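The Drollside Letter goes out to 649 mailboxes this month, which is a record, and at least a few of them belong to people who asked for it.

Our subject is dumplings, or more exactly the Drollside Dumpling Supper, and what it does to an otherwise reasonable neighborhood. 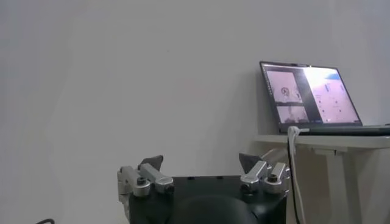
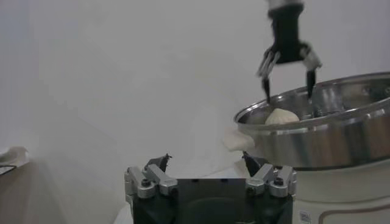
**DROLLSIDE, 6 June 2013** — The supper is back in November, and the arguing has started early. Last year we served 1003 dumplings to 139 people. That works out to a little over seven each, a figure that should be kept from anyone's doctor.

The first argument is about the filling. One camp wants pork and cabbage, as it has always been, "always" meaning since the second supper. The other camp wants mushroom, and has wanted it so long that it has stopped giving reasons. We will do both again. Each side will tell the other theirs was very nice.

The second argument is boiling or steaming. The Tveit Street households steam and consider boiling a thing you do to socks. Everyone on the Movside end boils, three minutes after they float, lid off, and will tell you so whether or not you were standing near the stove. Pan-frying has been suggested. The hall's smoke alarm has views on pan-frying, which it shared at length two years ago.

Then there is pleating. We had a pleating class last spring, and it is fair to say the results varied. Some people came away able to do a tight, even row of folds. Others produced something more like a mitten. Mittens are welcome, provided they are sealed, as an open mitten turns the whole pot into soup.

A few practical matters:

- Dough gets made the morning of the supper. Flour and hot water, rested under a towel. Please stop poking it.
- Freeze extras on a tray first, then bag them. Last year's single frozen boulder took almost 52 minutes to come apart and was never again what you would call dumplings.
- Bring your own dipping bowl. Hivow Hardware is lending us the long tables but does not, as it has now explained twice, rent bowls.
- Black vinegar will be on every table. Ketchup will be available on request, quietly, by the coat rack.

Folding nights start in the fall, at the hall, seven o'clock until the filling runs out or the conversation does. Beginners get the seats near the good light. If you can lift a full stockpot, say so when you sign up. If you can't, please don't say so by demonstration.

The sign-up sheet is on the hall door, under the one about parking.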